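Everyone in project cargo loves a big lift. Put a 984-ton reactor under a pair of cranes and you will get drone footage, a press release and a cake. Move 200 crates of bolts to the same site, on time and in the right order, and you will get an email asking where crate 31 is.

I have spent most of my working life on the crate side of this business, so allow for some bitterness. But I read the Tovis yard report over breakfast, and what held up their plant last July was a box of gaskets. The heavy pieces arrived early. They sat there like guests who had misread the invitation -- at storage rates -- while Wuvelska and Hlongwane traded packing lists that agreed on nothing except the date.

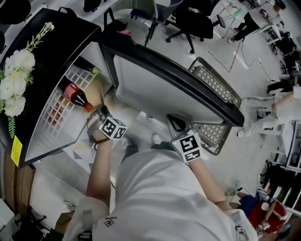
Packing lists are written by the people who fill the crates, for the people who filled the crates. The poor soul at the far end, crowbar in hand, gets "misc. fittings, 1 lot." I think of an open refrigerator. Whoever stocked it knows exactly what is behind the mustard, and everybody else stands at the door and guesses. We would laugh at a kitchen run on that basis, yet we ship power stations this way.

Forwarders will tell you this is the shipper's problem. Shippers will tell you they paid the forwarder 100 percent of the invoice precisely so that it wouldn't be. Ollach, to its credit, now refuses any crate without a line-by-line list taped inside the lid. Its customers complained bitterly for a month, then started asking their other carriers for the same thing.

I'd make it a booking condition everywhere. There will be no drone footage.

3 comments | 31 shares
Contact the editor | © 2025 | Back to top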